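Table à lattes Trallham de Moltodura : mon avis après une saison

Avril 2023

J'ai acheté la Trallham en octobre pour remplacer une table de jardin qui ne tenait plus debout. Je la sors peu dehors. Elle sert surtout de table de tri : linge à plier, cartons à vider, choses à répartir avant de les ranger. C'est donc sur cet usage que porte cet avis, et les gens qui cherchent une table pour manger devront extrapoler un peu.

Le montage

Livraison en un seul colis, assez lourd. Le manuel tient sur 12 pages, dont la moitié en suédois, et la vue éclatée du piètement est imprimée trop petit. J'ai mis 40 minutes seul. Les vis d'un même sachet se ressemblent beaucoup, il vaut mieux les trier avant de commencer. Une des quatre pattes de fixation était légèrement voilée. J'ai écrit au revendeur, Tidport, dossier 1104, et Gunvor Lindqvist m'a répondu le lendemain. La pièce de rechange est arrivée dans la semaine, sans frais.

À l'usage

Le plateau est beige, à lattes larges, avec un jour sombre entre chacune. Pour le linge, c'est très bien : une serviette s'étale à plat, les tissus fins ne glissent pas plus qu'ailleurs et rien n'a accroché jusqu'ici, satin compris. J'avais des doutes sur ce point, l'ancienne table avait des échardes. Celle-ci est bien poncée, y compris sur les chants – j'ai passé la main partout avant de m'en servir.

La place est suffisante pour garder un carton ouvert dessus et continuer à trier devant. On y pose aussi le thermos et un bocal sans devoir les déplacer toutes les deux minutes.
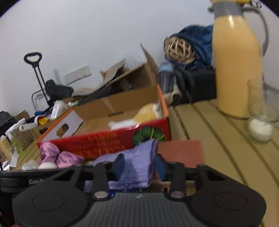 Carton, serviette, tissus et thermos sur le plateau. 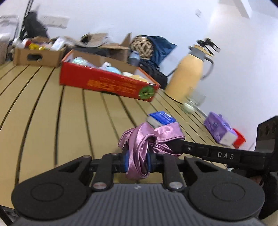 Les petits objets demandent plus d'attention. Un bouton, une aiguille ou une pince à cheveux finit entre deux lattes, puis par terre. J'ai pris l'habitude de mettre une boîte à couvercle dans un coin pour tout ce qui est minuscule. Même remarque pour l'écriture : une feuille seule se perce au stylo, il faut un sous-main.

La stabilité est bonne sur un sol plat. Sur ma terrasse, la table boite d'un côté et il n'y a pas de patins réglables, ce que je trouve mesquin à ce prix. Une cale en liège a réglé la question. Chargée, elle ne bouge pas, même quand on s'appuie sur un bord.

L'entretien

Un coup de chiffon humide pour le dessus. Entre les lattes, c'est plus long : la poussière et les peluches de tissu s'y déposent, et l'éponge ne passe pas. J'utilise une vieille brosse à dents, ou l'aspirateur avec l'embout fin. Une tache de thé est restée une nuit entière et elle est partie au savon noir. Je n'ai pas essayé avec du gras.

Face à la Salgado

J'avais hésité avec la Salgado, de la même marque, qui a un plateau plein et coûte 60 euros de plus. Ma sœur l'a chez elle. Pour la couture ou les papiers, je la préfère nettement, rien ne tombe et on l'essuie d'un geste. Mais elle est plus lourde et l'eau y stagne quand on la laisse dehors. La Trallham sèche vite après une averse et je peux la déplacer sans aide.

Note : 4 sur 5. J'enlève un point pour les patins et le manuel. Le plateau n'a pas pris de jeu depuis l'achat, et j'ai resserré les vis du piètement une seule fois, en février.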